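[Tutwood-list] Re: Plates – stack or stand?

Print this message | E-mail this message | 3 comments | 0 shares

From: Afaf Qudah
To: Tutwood kitchen list

On Thursday Andri Egger wrote:

> Hello all,
> We've got the plates back out after the painting and I'd like to
> settle how they live before the November suppers start. At the
> moment they're in two piles on the bottom shelf, and whoever wants
> a particular one has to lift half the pile to get at it. Grollis
> have a sale on racks but I don't want to buy something we'll hate.
> Does anybody here keep theirs upright? Do they chip? And do we
> sort them by colour or just shove them in?
> Andri

Andri, yes! Upright, every time, and I'm so glad you asked, as I've been boring my sister with this for weeks (she has a dishwasher and doesn't care).

I changed over at home in the spring and I'd never go back. The big thing is that you can take out whichever plate you fancy without touching the others. With a pile, the ones at the top do all the work and the ones at the bottom might as well be in the loft. Now mine all get a turn, and I've rediscovered a couple I'd forgotten I liked.
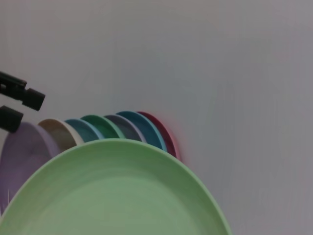
As for colours, I'd say mix them. I did try putting mine in rainbow order at first and it lasted until the first washing-up. Lavender next to cream next to teal looks lovely anyway, and a dark red at the end of a row sets off all the blues and greens beside it. If you have two greens, a pale one and a brighter one, keep them apart so you can enjoy both – but that's only me being fussy!

Chips: I've had one, and that was me catching the tap. What matters more is how you put them in. Hold the plate by the rim, lower it, let it lean the same way as its neighbours, and don't drop the last inch. If they lean in different directions they knock together whenever you pull one out.

On racks, before you go to Grollis, measure the shelf height with the plate standing up. I didn't, and had to take my first one back. Akinola on the corner also had some plain ones near the till last time I was in, and they let me try a dinner plate in one, which was kind of them.

I can come over before the first supper and help you set it up, if you'd like. I'll bring the felt pads I have left over, they stop a rack sliding about on a painted shelf.

Does anyone have a good idea for bowls? Mine are still in a heap.

Afaf

Print this message | E-mail this message
Previous in thread | Next in thread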